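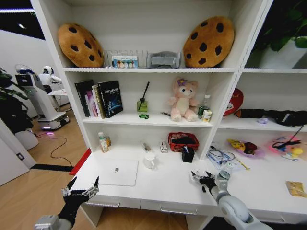
Cookie cushions on the top shelf of a white shelving unit

How to Clean and Re-Season a Rusty Flat-Top Griddle

By Orathai Chareonsuk
Updated May 22, 2026

A steel griddle that sat under a cover all winter will usually have some rust on it by April. Orange dust or a few brown patches can be cleaned off in an afternoon. Deep pits that catch a fingernail are a different matter, and a plate in that shape may need to be replaced. Everything between those two can be fixed with the steps below.

The griddle used for this guide is a Prellar with 872 square inches of cooking surface and a cold-rolled steel plate. The same method works on smaller griddles and on the loose plates that sit on top of a regular gas grill. It does not apply to nonstick, ceramic-coated or stainless surfaces. Check the manual if you are not sure which one you have.

What you need

Flat metal scraper
Griddle brick or coarse steel wool
Cotton rags or heavy paper towels
Long tongs
Heat-resistant gloves that cover the wrist
Cooking oil with a high smoke point, such as canola or grapeseed
Small bowl for the oil
Water in a squeeze bottle
Dish soap (optional, for the first wash only)

The scraper matters more than the rest. A thin one flexes and skips over the rust. I use a six-inch Ferkance with a stiff blade, and I round off the corners with a file before the first use so they don't dig into the plate. You can buy cleaning kits for as much as $65, but most of what is in them is spare pads and a bag. A scraper and a brick will get you through this job.

Step 1: Check the gas and clear the area

Move the griddle away from siding, railings and anything hanging overhead. Close the tank valve, take off the regulator and look at the hose for cracks. Brush soapy water on the connection after you put it back, open the valve and watch for bubbles. If you see any, close the tank and replace the hose before doing anything else.

Empty the grease cup now. Old grease gets runny once the plate is hot, and a full cup will spill down the leg.

Step 2: Scrape cold

Leave the burners off. Hold the scraper at a low angle and push the loose rust and flaking seasoning toward the grease trough. Work from one side to the other in overlapping strips. Wipe the dust away with a dry rag.

Don't try to get down to bare metal everywhere. Seasoning that is black, smooth and well attached can stay. Feel along the edges with your hand (cold plate only) and scrape wherever it lifts.

Step 3: Scrub the rusty spots

Pour a little oil on each rusty spot and scrub with the brick or steel wool in small circles. The oil will turn brown and gritty. Wipe it off, add more and repeat until the rag comes up mostly gray.

If the plate smells rancid or feels sticky, wash it once with hot water and a few drops of dish soap. Rinse it well and dry it right away. Bare steel can start to rust again while you are putting the tools away.

Step 4: Heat the plate dry

Light the burners on low and let the plate warm for ten minutes, then turn them up to medium. Any water left in the corners will steam off. Wipe once more with a clean rag held in the tongs. Turn the burners off and let the plate cool until it is warm but not smoking.

Step 5: Put on a thin coat of oil

Pour 2 tablespoons of oil on the plate and spread it over the whole surface, including the inside of the side walls. Then take a clean rag and wipe it as if you were trying to remove all of it. What stays behind is enough.

Most sticky griddles come from too much oil at this point. If you can see puddles or streaks, keep wiping.

Step 6: Burn it in

Turn the burners to high. The oil will start to smoke - keep the lid open and stand upwind. Let it go until the smoke stops, which took 15 minutes on the Prellar. The color should shift toward brown or black in the hottest areas first.

Turn off the heat, let the plate cool for ten minutes and do it again. Two coats are enough for a plate that kept most of its old seasoning. A plate scrubbed to bare steel may take four or five. The front edge is often the last part to darken, and it will catch up with cooking.

Troubleshooting

Sticky patches: Heat the area on high until it stops smoking. If it is still tacky when cool, scrape it and put on a thinner coat.

Black flakes in the food: Loose seasoning or burned food. Scrape again and apply one more coat.

Rust comes back within a week: Check the cover. Some trap moisture, including the Dralari vinyl cover I used last year. Propping it up slightly in the middle so air can move under it helped.

Storage

After each cook, scrape the plate while it is warm, wipe it and rub on a light film of oil. Let it cool fully before covering it. If the griddle will sit for more than a month, put on a slightly heavier film, close the tank valve and store the tank outdoors, upright, away from the house.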